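Designing for the second owner

Lies Brouwer has spent most of her working life on enclosures, the boxes and cabinets that hold other people's equipment. She started at Boersma as a drafter and now runs the mechanical group at Walico, a contract design office with 34 employees. Her subject for the past few years has been repair, and specifically what happens to a product once the people who designed it have moved on to something else.

"A drawing describes the part on the day it was made," she says. "The service technician meets it eight years later, with paint on the screws and a label missing."

Walico keeps a register of field complaints. It holds 191 entries, and Brouwer has read all of them more than once. She sorts them by the tool the technician had in hand when the problem came up. Electrical faults account for a smaller share than she expected when she began. Most entries concern access: a fastener behind a cable, a cover that cannot come off until a second cover does, a bracket that fits both ways around and works only one way.

The last type interests her most. Symmetrical brackets are cheap to draw and cheap to stamp, and assembly staff learn the right orientation within a shift. A technician who sees the same bracket once a year does not. Her group now moves one hole off center on any part that has a correct side. The change costs nothing in tooling if it is made before the die is cut.

"After the die is cut, you are writing a note in the manual," she says. "I have stopped counting on the manual."

She is more cautious about fasteners. The usual advice is to replace clips with screws, and she followed it early on. On a project for Osex, a maker of ventilation controls, her group specified screws throughout a housing that had previously snapped together. Service time went up. The old housing opened in one motion, and the clips had rarely broken. 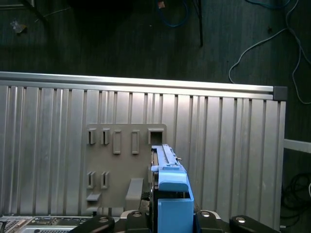 "We had assumed that a clip was a shortcut," Brouwer says. "In that housing it was the better part. It had enough length to bend and enough thickness to come back. A short clip in a brittle plastic is a different matter, and we had treated the two as the same thing."

The Osex housing went back to clips at the next revision, with two screws kept at the end that carries the power terminals. Brouwer regards those two as a safety feature. They require a tool, which keeps a curious tenant away from the mains side.

Sheet metal parts make up the larger part of her current work. She prefers bent tabs to welded studs where the load allows it, and she wants every cut edge that a hand might reach to be deburred and marked as such on the drawing. Suppliers tend to deburr the outside edges and skip the inner ones – the note has to name them. Her standard note was rewritten last October and now runs to three lines.

Spare parts are a separate argument. A small customer ordering 2000 units will seldom pay for a stock of brackets that may never be used. Brouwer's answer is to share parts between products. In the Zurneo line of cabinets, the same hinge and the same latch appear in every size, including the smallest, where both are heavier than they need to be.

"The purchasing department objected to the hinge," she says. "The cost per unit was higher. We showed them the cost of holding four kinds of hinge on a shelf, and they withdrew the objection. The latch they still complain about."

Each Tuesday her group takes one returned unit apart with the tools a technician would carry: two screwdrivers, a hex key set, and a flashlight. The designer of the unit may watch but may not give advice. The session ends when the unit is closed again and passes its function test. Times are written down, along with any part left over.

Brouwer has had her own designs on that bench. The worst was a wall cabinet with a ground strap that had to be disconnected before the door could be lifted off, and reconnected blind. It took 34 minutes to close.

"I drew that strap," she says. "It is 8 centimeters longer now."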